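Ticket 438 – Temine washer-dryer, grey marks on cloths
Status: reopened by customer
Product: Temine, bought through Skuron
Priority: low (your choice, I would have said medium)

Reopening this, as it was closed on Sunday with "resolved – customer advised". I was advised. Whether anything is resolved is another matter.

Your first reply said the marks were fluff from new fabric. These cloths have been through more washes than I can remember. The second reply said overloading. The load weighed 700 grams on the kitchen scales, and I doubt a machine this size struggles with that.

What I have tried so far:

Rinse only, no powder, 30 degrees. Marks still there.
Drum wiped out with a white cloth. Cloth came away clean.
Filter out, rinsed, put back. No change that I can see.
15 minute quick wash with one grey cloth in it. Creased to bits, marks hard to judge.

Pictures: a dark grey disc in the first and the grey cloth in the second.

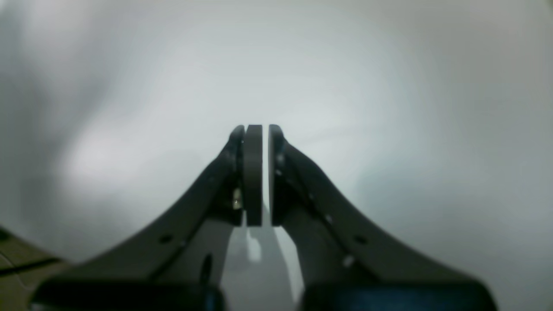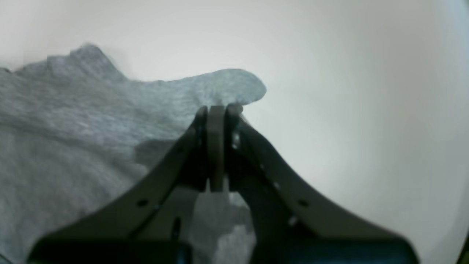 The form asked whether I use a softener. No. It also asked whether I had bought the Vedik descaler you sell, and I have not, mainly for the reason that we have soft water and I don't see what it would be removing. If someone can tell me why a descaler would help with grey marks on cotton, I will read it with interest.

I also rang the Pawłowska repair desk, the number on the back of the booklet. They said it "could be the door seal" without asking a single thing about the door seal. It looks fine to me and I have run a finger right round it.

Please don't close this again until somebody has answered the following. Is the seal covered by the guarantee? And does the test wash you want me to run need to be empty, as the booklet says, or with towels in, as your email says?

Evenings after six are best for a call.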